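Workshop Tips: Getting an Old Desktop Computer Ready to Pass On or Recycle

By Carter Dufour
May 31, 2023

Most households have at least one old desktop sitting in a closet or under the basement stairs. Some are worth cleaning up and giving to a relative. Others are only good for parts. Either way, an hour at the workbench will tell you which kind you have, and the tools are ones you probably own already.

Before you open it

Turn the computer on one last time if it still starts. Copy your photos, tax files and anything else you want to keep to an external drive, then open a few of the copies to make sure they work. Sign out of email and any paid programs. Some software ties its license to one machine and has to be released before you can use it on another.

Shut down, switch off the power supply at the back, and pull the cord. Press the power button once with the cord out to drain what charge is left. Take off every cable, and put a strip of masking tape on any you plan to reuse with a note of what it goes to.

Setting up the bench

Lay the tower on its side so the open side faces up. Take off rings and watches. Keep carpet out of it if you can – static is worse there, especially in winter. Touch bare metal on the case before you touch any part inside, and do it again each time you walk back to the bench.

Screws are the thing people lose. Case screws and drive screws are often different threads, and forcing one into the wrong hole strips it. A muffin tin works well, one cup per job. I put the side panel screws in the first cup and go around from there.
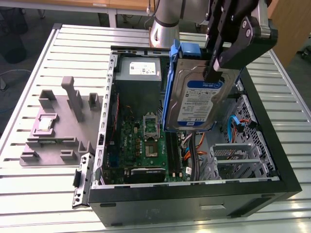
Photo: Kulap Mahawong

Taking out the hard drive

Many cases hold the drive in a plastic caddy. Unplug the data cable and the power plug first, pulling on the plugs and never on the wires. Squeeze or slide the caddy's tabs and draw it straight out. If it sticks, look for a hidden screw before you pull harder.

What you do with the drive depends on who gets the computer. For a family member, a full wipe and a fresh install is enough. For a stranger or a recycler, I keep the drive. It takes up no more room than a paperback. If you want it gone for good, many recyclers will shred it and some let you watch.

Cleaning

Dust is the main reason old machines run hot and loud. Take the computer outside or into the garage. Use canned air in short bursts with the can upright, and hold each fan still with a finger so it doesn't spin. A soft paintbrush gets the corners. A brush that has been used with oil paint or varnish should stay in the paint box.

Do not use a household vacuum on the inside. Do not spray any cleaner on the boards. For the outside of the case, a damp cloth with a drop of dish soap is plenty. Old sticker glue comes off with rubbing alcohol of 70 percent strength, but try it on the bottom first because it can dull some plastics.

Leave the power supply closed. It can hold a charge long after it is unplugged, and there is nothing in there for a home user to fix. Blow it out through the vents and move on.
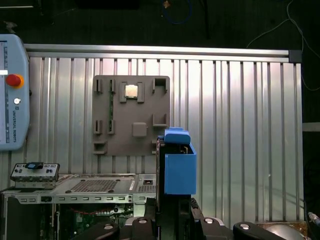 Square metal chip between two retaining tabs.

Storing small parts

Processors and memory sticks should go into anti-static bags. Kitchen plastic wrap and ordinary sandwich bags build up static and are a poor choice. If the chip has pins, set it on anti-static foam with the pins down and put it in a box with a hard lid.

Write on the bag what the part came from and whether it worked. I have a drawer of parts from before I learned to do that and they are all mysteries now.

Memory and the socket

Memory sticks come out by pressing the clips at the ends of the slot. Hold them by the edges. When you put one back, line up the notch and press evenly until the clips close.

If the processor is out, keep fingers, brushes and canned air away from the socket. Some sockets have fine contacts that bend at a touch. Use the plastic cover if you still have it.

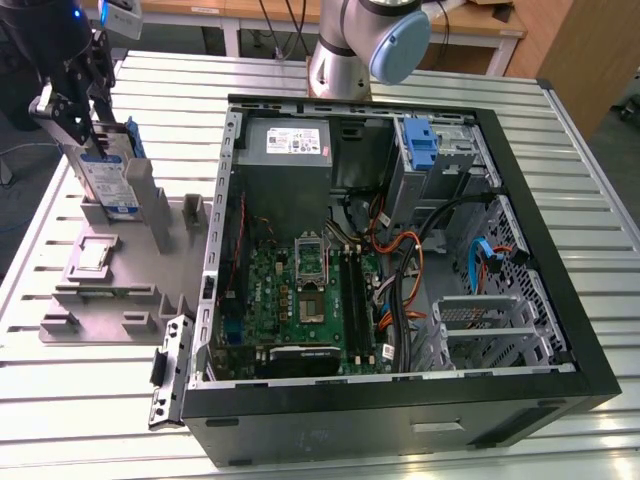
Tower on its side, with the socket's retention frame raised.

Closing up

Check that no loose screws are left in the case. Tip it gently and listen. Refit the side panel, and tape the spare screws in a small bag to the inside of the panel where the next owner will find them.

Coin batteries from the motherboard should not go in the trash. Put tape over both faces and drop them off with your other household batteries. Call your town before you haul a tower to the curb, as many no longer pick them up.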